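Robotics Club Moves On to Stacking
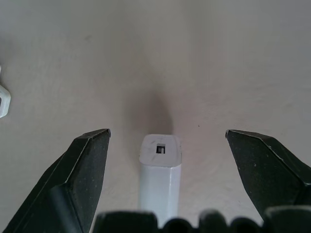

Botodcombe School Newsletter — Issue 14, page 3

The robotics club has spent most of this term on one job: getting the arm to pick up a white post from the table, carry it across, and set it down on its end. The students call the program Urel, after the first one they wrote last fall, and most of the old code is still in it somewhere.

The club meets after school until 5:15 in the room next to the art studio. Krum Atanasov, who teaches physics, runs it with Vesela Nikolaidis from the math department. Students work in small groups and each group has its own version of the program. They take turns on the arm and spend the rest of the time at the laptops, reading through their logs and fixing things for the next turn.

The camera sits at the wrist, so the view always has the two dark fingers coming in from the bottom corners. The students start every attempt with the fingers wide open and the post between them. The program then has to decide whether the post is close enough to the middle to close on. If it is nearer one finger than the other, the arm is supposed to shift sideways before it grips. The early versions skipped that step, and the first finger to touch would push the post over.

Shadows were the other problem. The table is pale and the posts are white, so there is not much difference in color for the software to work with. For several weeks one group's program kept picking out the gray shadow behind the post as the thing to grab. They tried moving the desk lamps, which helped a little, and then changed the program to look for the small dark hole in the end of the post. That has worked much better, although it still gets confused when there is a second post near the side of the view.

The club keeps a log of every attempt, including the bad ones. As of the end of last month there were 1,614 entries. Of those, 1,274 ended with the post in the grip, and 826 ended with it standing where it was meant to go. Most of the failures in the second part come at the moment of letting go. If the fingers open too fast, the post leans and falls. The ninth graders have slowed the release down and are now testing how slow it needs to be. Their present setting is reliable, but it makes the whole run take longer than the rules allow.

The rules are those of the Clestudo meet, which the club plans to enter in June. Each team gets a table, a set of posts, and a fixed time to stand up as many as possible and then stack a second layer on top. Teams can use their own arm but may not touch it once the clock starts. Last year the club went to watch and did not enter. Ms. Nikolaidis says the students came back with four pages of notes, mostly on how other teams had laid out their tables.

Stacking is the next step. It means lining up one post over another, and the camera's view of the lower one is partly blocked once the gripper is holding something. Two groups are trying different answers to this. One takes a picture of the table before picking anything up and works from memory. The other backs the arm away and looks again before lowering. Mr. Atanasov has asked both to have a version ready for testing before spring break, and the club will pick one to take to the meet.

Ristić, the machine shop on Mill Road, has offered to cut a spare set of finger tips. Students are drawing up the part now and would like to try a flatter tip as well as the angled one they have been using.

New members are welcome, and no programming experience is needed. The club could also use an older laptop or two — anything that still holds a charge. Please leave them at the front office with a note for Mr. Atanasov.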